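Okay, my annual "can a machine do my chores yet" thread. I do this every year because every year somebody at a cookout tells me we're eighteen months away. Wednesday, June 26, 2024, coffee in hand, let's go.

Chore number one is always dishes. Emptying the dishwasher, to be exact. It's the one I hate most and the one everyone seems to be working on, so we start there.

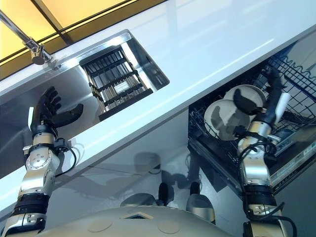
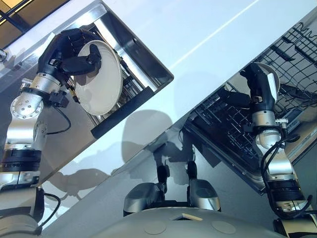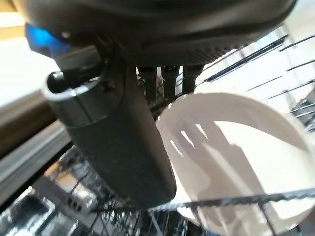 White plates, white bowls, one dishwasher. The whole fight in three pictures.

2/ The plates are what I keep going back to. In the first one there are two of them pinched together in the right hand. I do that! I grab two at a time, sometimes four if I'm showing off. But I can feel when the back one starts to slide and I have no clue how well a robot hand feels that.

3/ Then the second one has a plate in one hand and a bowl in the other, with a drawer open on the far side of the cabinet. Two different shapes, two different grips, both arms busy. My teenager has never once used both arms for a chore in this house.

4/ And the third is the close-up for the nerds (me). Look how near that finger is to the bowl, with rack wires all over the place. Glossy white bowl, shadow falling right across the inside of it. I worked in a shop with vision systems for a while and a shiny white thing with stripes of shadow on it would have ruined my whole week.

5/ So is it solved? My answer this year is "closer than I thought, still no." Stills don't tell you how long a thing took or how many tries it needed, and those are the two questions I have about every robot on earth.

6/ Quick kitchen math, since people asked last time. I kept a tally on the fridge starting in December. 1,479 items out of my dishwasher so far. Plates, bowls, mugs, lids, that one dumb garlic press. I broke one mug. ONE.

7/ Why that matters: say a machine gets 99 out of 100 right, which sounds amazing in a slide deck. On my tally that's 14 or 15 things dropped, chipped or put in with the cookie sheets. I'd be eating cereal out of a measuring cup by Labor Day.

8/ Somebody's going to reply "just buy plastic dishes." I have considered plastic dishes. I am a grown adult and I would like to keep my plates.

9/ OK, shop floor, because that's where I've spent real time. I used to run second shift at a packaging plant out in Watbridge. We had a pick arm from an outfit called Titum and it was a beast. Same box, same spot, same belt, all night long. It never called in sick and never ate my lunch.

10/ Then one night we switched carton suppliers and the new cartons had a slightly shinier coating. That's all that changed! The suction cups hated it. We logged 666 faults before the shift was over. Yes, that exact number. Yes, somebody taped a printout of it to the cage and it stayed up for years.

11/ That's the gap between a factory and a kitchen for me. In a plant you get to boss the world around. You bolt things down, you paint lines on the floor, you yell at the carton guy. At home the spatula is wherever the last person threw it.

12/ Which is also why I'm softer on home robots than I used to be. A dishwasher rack is kind of a fixture if you squint. Plates stand up in rows, bowls lean. It's the closest thing to a factory tray most of us own. If I had to pick a first chore I'd pick this one too.

13/ Laundry, on the other hand. Woof. I have watched so many towel-folding videos at so many speeds. Always a towel. Always a nice square dry towel on a big flat table. Show me a fitted sheet with a sock stuck in the corner and then we'll talk.

14/ Floors: mostly done, if your floors are boring. Ours gets stuck under the same radiator about twice a week and cries until I come get it. I still wouldn't give it back. Low bar chore, decent machine, everybody's happy except the dog.

15/ Windows: tried a rental from Mousavi last spring, the kind that sticks to the glass. It did the middle of the window beautifully. The corners looked like they'd been done by a round thing, because they had been.

16/ Shop-floor sweeping I'd call a yes. The Dramo scrubber at my current job does the main aisle every night and does it well. Still needs a person to move the pallet somebody left in the main aisle. There's always a pallet in the main aisle.

17/ Loading trucks, mixed boxes, no pallets: not in any building I've worked in. The people who do it are very good and deserve more money. That's my only political post of the day.

18/ Someone just DM'd to ask what I'd pay for a machine that empties the dishwasher and does nothing else. I said $1,000 and not a penny more, and then my spouse, reading over my shoulder, said she'd go to double that if it also wiped the counter. So there's your market research, free of charge.

19/ I'd give it slack on speed, by the way. It takes me 10 minutes with a podcast on. If a robot wants to take two hours while I'm at work, go for it, buddy. Put the bowls away one at a time. Just don't do it at 3 a.m. with the clanking.

20/ What I won't give it slack on is the silverware basket. Forks tangled up with forks, the tiny spoon at the bottom, a steak knife pointing straight up like a trap. I've never seen a demo that starts with the silverware basket and I would watch a full hour of it.

21/ Scorecard for the year, then. Floors yes, aisles yes, windows kinda, dishes getting interesting, laundry no, trucks no. Dishes is the only one I moved up since last time.

22/ Replies are open, tell me which chore you'd hand over first. If you say "cooking" you have to also say who's cleaning the pan.

23/ Gotta go, the dishwasher just beeped. Adding to the tally on the fridge tonight.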